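Voltar Folding Gallery
Posted Dec 23, 2025

Welcome to the laundry corner of the Voltar project! I've spent most of this year at Brultik on one question: can a policy learn to fold clothes from people using hand-held grippers, with no robot in the loop until test day? We have 3276 demos so far, and nearly 600 of them are jeans -- my favorite and also my least favorite.
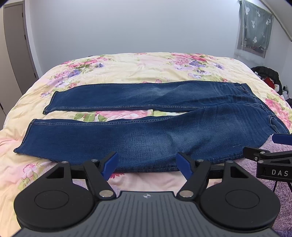
Jeans laid flat on a flowered bedspread, legs a little apart.

We tag every demo by stage, so "flat" and "folded" get trained with separate labels. That one change gave us our best bump on the Dralevwood test set, and it took me 6 tries to get the labels right (don't ask about the first version). 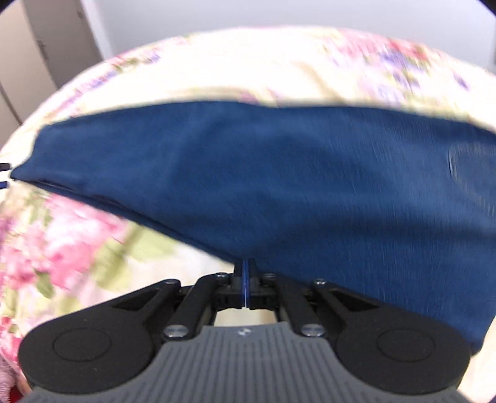
Grasp choice is the part I could talk about all day. Our older model, Babalola, loved to grab the middle of the cloth, and denim is heavy enough to make that a mess. The new one gets edge grasps weighted higher in training, like the pinch on the lower edge of the jeans, with a second pair of tips over by the pointed corner at the left. Next up are 2 longer runs in January, one with jeans only and one with everything mixed in. I'll add more pictures once those are done!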